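About Tavwood

Print this page | E-mail this page

Tavwood helps small shops and schools plan and pay for their first pieces of automation, and we have been at it long enough to have made most of the mistakes ourselves. We buy the grippers, live with them on our own benches for a good while, and only then talk to you about money.
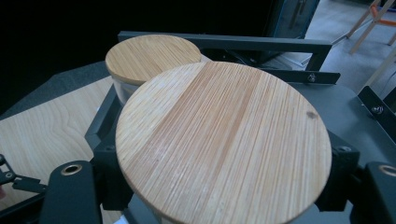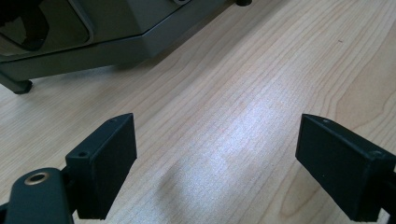 Two fingers and a good bit of wood grain, in both the picture over this line and the one under it.

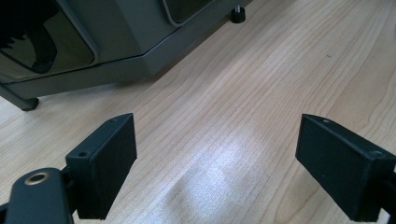
Escobedo wrote to us in May to say that the purchase price was the easy part, and that what they wished they had budgeted for was spare fingers, screws and the hours it takes someone to learn the thing. We have kept that letter close by ever since, and every plan we write now has a line for each of them.

Our plans usually run to 34 pages, which sounds like a lot, but much of that is tables you can hand straight to whoever signs the checks. To date we have written 213 of them, for places as different as Trimetti, with its long packing hall, and Bulto, which had one bench and a very patient landlord. A first plan costs $400, or $500 if you'd like us to come and measure your benches – and we do enjoy coming out!

If you already have a quote from a dealer, send it along with your questions. We'll read it with you over the phone, line by line, any morning after nine.

Print this page | E-mail this page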